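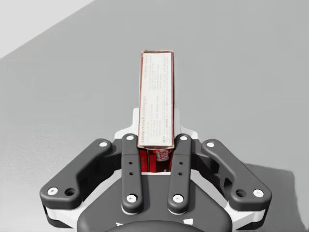
Dosham wrote:
I tried this kind of pie twice, and both times the middle stayed like soup. I think the recipes printed on packets suppose that you have the same milk and the same cups as the company has. I live in a country where a cup is a thing for tea.

Mivum wrote:
Which milk did you use? If it was oat or soya, there is your answer. Instant pudding powder does not set well with them. You must use less of it, or cook the pudding with cornflour instead.

Dosham wrote:
Ordinary cow's milk, semi-skimmed. I whisked for 2 minutes as the instructions told me.

Mingxuan Qiu wrote:
I started this thread because I would like to collect opinions on recipes from the backs of packets, so let me explain my question better. My mother-in-law has a drawer full of them, cut out with scissors, some older than my husband. She wants me to copy them into one notebook for the family. I began in May and I have finished nearly 40. My difficulty is that many of them ask for a product by its name and size — one small packet of this, one tub of that — and the sizes have changed, or the product is no longer sold. Should I copy the words exactly, or should I write grams and change what does not work any more?

Fomavside wrote:
Copy exactly. It is a family paper, and if you correct it, it becomes your recipe and her drawer is lost. You can put your notes in pencil at the side.

Mivum wrote:
I disagree with Fomavside. A recipe is for cooking. My aunt left us a book where every cake begins with "one packet", and none of us can bake from it. It stays on the shelf and we look at it at Christmas. I would prefer to eat the cakes.

Fomavside wrote:
Then your aunt's book needed pencil notes, as I said.

Mivum wrote:
Pencil disappears. I have seen it happen with my own school books.

Dosham wrote:
Could you do both? Left page as it was printed, right page with weights. It takes more paper, but a notebook is cheap.

Mingxuan Qiu wrote:
Thank you, Dosham, I like this idea very much. I will have to begin again with a new notebook, but my handwriting in the first pages was not good in any case. I have one more question. For the puddings, does anybody know a good replacement for the instant powder? She has 4 pies in the drawer that need it, and she says that a cooked filling is "heavy" and she will notice.

Mivum wrote:
For a pie dish of 23 cm I use 500 ml whole milk, 3 level tablespoons of cornflour, 80 g sugar, two egg yolks and a little salt. Heat it slowly and stir all the time until it bubbles, then give it one minute more. Put the film directly on the surface or you will get a skin. When it is cold, fold in some whipped cream and it will not be heavy at all.

Fomavside wrote:
I agree about the cream. I do not agree about 80 g, it is too sweet if there are crushed sweets on top. I use 50.
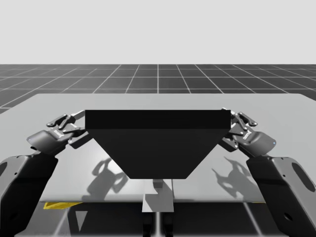

Black, held up, wide at the top and narrower at the bottom.

Moldovan wrote:
About the shape of dishes, I want to add something that people forget. If the sides of your pie dish slope a lot, it holds less than a straight one with the same width at the top. So when you write the right-hand page, please write how much the dish holds, and do not give only the width. I measure mine with water and a jug.

Mingxuan Qiu wrote:
This is useful, I had only written the width. I will ask her which dish she used for each one, although I suspect it was always the same dish.

Dosham wrote:
Maybe my dish was too deep, then. I will try again on Sunday with the cornflour version and whole milk.

Mivum wrote:
Leave it in the fridge overnight, Dosham. Four hours is not enough with the cream in it.

Fomavside wrote:
And 50 g of sugar.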